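# Metadska opens ribbed-panel storage range to small workshops

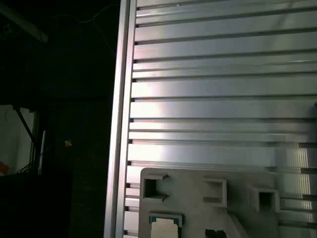

Metadska Trade News – Issue 57

Metadska is to sell its ribbed aluminium wall panels and moulded trays direct to small workshops, repair benches and home users from December. Until now the panels have only been supplied to fitting-out firms, in orders of 30 or more.

The range is called Killa. It is made up of a silver aluminium panel with long horizontal ribs, a plain aluminium rail for the side, and a set of light grey plastic trays. The panel can go on a wall, on the back of a bench or on the inside of a cupboard door. All the parts will be sold separately, and there is no minimum order.

Customers asked for the change. Metadska's sales office in Stockport has been taking calls for the past two years from people who had seen the panels in someone else's workshop and wanted one or two for themselves. Most had to be sent away, or passed on to a fitter who then had to find room for them in a larger order.

"We were turning down people who knew exactly what they wanted," said Delia Saavedra, who runs the Killa range. "A man with a bicycle repair shop doesn't need 30 panels. He needs one behind the bench and perhaps another by the door. It was our ordering system that stood in the way, so we've changed the ordering system."

## The panel

The ribs run the full width of the panel, with a narrow groove between each one and the next. The metal is left silver, without paint or a coloured coating. Metadska tried a painted version with a group of trade customers last year and dropped it when the paint wore through at the places where trays were lifted on and off most often.

Bare metal does mark. Buyers should expect small specks and fine scratches after a few months in a busy shop, and the company does not treat these as faults. A damp cloth and a little washing-up liquid will deal with grease. Wire wool and scouring powder should be kept away from it, as they dull the ribs in patches and the difference shows under a bright lamp.

The side rail is smooth and narrow and covers the full height of the panel edge. It gives a straight line to fit against and keeps sleeves off the ends of the ribs. Two panels can be set side by side with a single rail between them, although Metadska suggests a rail at each outer end as well.

## The trays

The trays are moulded in one piece in light grey plastic with a matt face and rounded upper corners. The model shown has three rectangular openings in its upper area. They are set in a loose row that steps down from left to right, and they are not all the same depth. The middle one is a shallower pocket and has a slit along its lower edge. The recess at each side is square, with raised walls.

The stepped layout came out of trials at Sosa, a sewing machine and small appliance repairer in Macclesfield, where earlier trays with a level row of openings were in use for one winter. Staff there found that they kept knocking the contents of one opening while reaching into the next. The new layout was drawn up with them over several visits, and the shop still has the first hand-cut sample on its wall.

"They were quite blunt with us," said Saavedra. "The first lot of trays looked tidy and they were a nuisance to use. I'd sooner hear that from a repair shop than read it in a returns form."

A tray can be hung on the grooves or simply stood against the foot of the panel on a bench top. Many of the trial users did the second, especially where trays were carried from one job to another during the day. For hanging, a clip is supplied with each tray and fits behind it. No tools are needed for the clip. The panel itself must be screwed to a sound surface, and the fixing sheet in the box covers brick, timber and steel.

## Where to buy

Killa will be stocked at 60 trade counters in England and Wales run by Broseo, the tool and fixings merchant. Broseo will also take orders by telephone and deliver to home addresses. Seventeen of the larger counters will have a panel on display with trays fitted, so that customers can try them by hand before buying.

Counter staff have been given a short guide to measuring up. Panels can be cut down with a fine-toothed saw, but Broseo will cut them on request and file the ends, and Metadska recommends that customers take up the offer – cut aluminium is sharp.

One panel costs £77. Rails and trays are priced singly, and a price list can be had from any Broseo counter. Existing trade customers will keep their present terms, and orders already placed are not affected.

Owners of the older Metadska panel can use the new trays on it, provided the panel has the narrow groove. The very first panels had a wider groove and the clip will not hold in it. Anyone who is unsure can take a tray home from a Broseo counter, try it, and bring it back unmarked for a full refund.

A deeper tray and a lidded one are being worked on for next year. Metadska has not settled on sizes for either and would like to hear from workshops that are willing to try samples. Those interested should write to the Killa desk at the Stockport office, saying what sort of work they do and what they need to store.

**Notes for editors**

Metadska makes aluminium panels, rails and moulded storage parts for workshops, vans and shop interiors. Its factory and sales office are both in Stockport.

Delia Saavedra is available for interview on weekday mornings. Sample trays can be sent to trade and consumer magazines on request. Panels can be lent for photography but must be collected.

ENDS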